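Hand-Held Gripper Pre-Session Checklist, With My Comments
Parkunico cup station, two-gripper setup. Rev. Jun 19, 2021

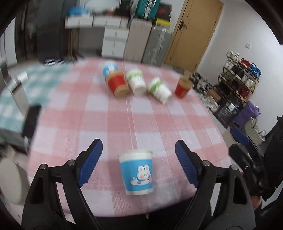 Posted by Yeon

I run through this list every morning before the first cup gets touched, and again if the grippers have been dropped or packed in a bag. The boxes are the official part. The comments are me talking, so skip them if you already know your way around (but please read the one on pads!).

1. Pivot screws
[ ] All four screws at the finger joints snug, on each gripper
[ ] No screw head standing proud of the linkage
Comment: Snug means snug. I cranked one down hard in November and the finger went so stiff that my thumb gave out before lunch. Turn until it stops, then work the jaws and feel for drag. If it drags, back off a hair.

2. Fingers and linkage bars
[ ] Left and right finger move together
[ ] Nothing caught in the openings in the bars
[ ] No cracks where the finger starts to curve in
Comment: Threads off the tablecloth love those openings. Tweezers, please, and not the hex key, I've already seen what that does to the edges.

3. Blue pads
[ ] Ribs clean and even top to bottom
[ ] Pad edges stuck down
[ ] Both pads on a gripper from the same batch
Comment: My favorite item, sorry. We swap pads at 1000 grasps and I've never regretted it. The Lirngate set was at 3252 when I got hold of it and the ribs were shiny as a spoon, and cups slid right out. If you find a lifted edge, change the pad. Glue on the ribs is a fail, even a tiny dot of it.

4. Open and close test
[ ] Squeeze and release 10 times, empty
[ ] Jaws come back fully open every time
[ ] Open jaws clear a cup on both sides
Comment: For the last one, bring the jaws around an upright cup and stop before you squeeze. You want to see tablecloth on each side of it. I use the blue rabbit cup for this because it's easy to spot and I like the rabbit.

5. Table and cups
[ ] Cloth flat, no ridge in the reach area
[ ] Paper cups round at the rim, no dents
[ ] Cables away from where your wrists go
Comment: Cups lying on their sides at the far end are fine, leave them. A crushed rim is another story, toss it.

6. Second gripper
[ ] Items 1 to 4 repeated in full
Comment: Yes, all of it. The two never wear at the same speed.

7. Log
[ ] Grasp count written down for each gripper
[ ] Anything failed is tagged and off the table
Comment: Last entry on my left-hand one was 888, so those pads have a little life in them yet. Spare pads and screws come from Bollau, and the order sheet is clipped behind the log. If you take the last pair, write it on the sheet before you go home!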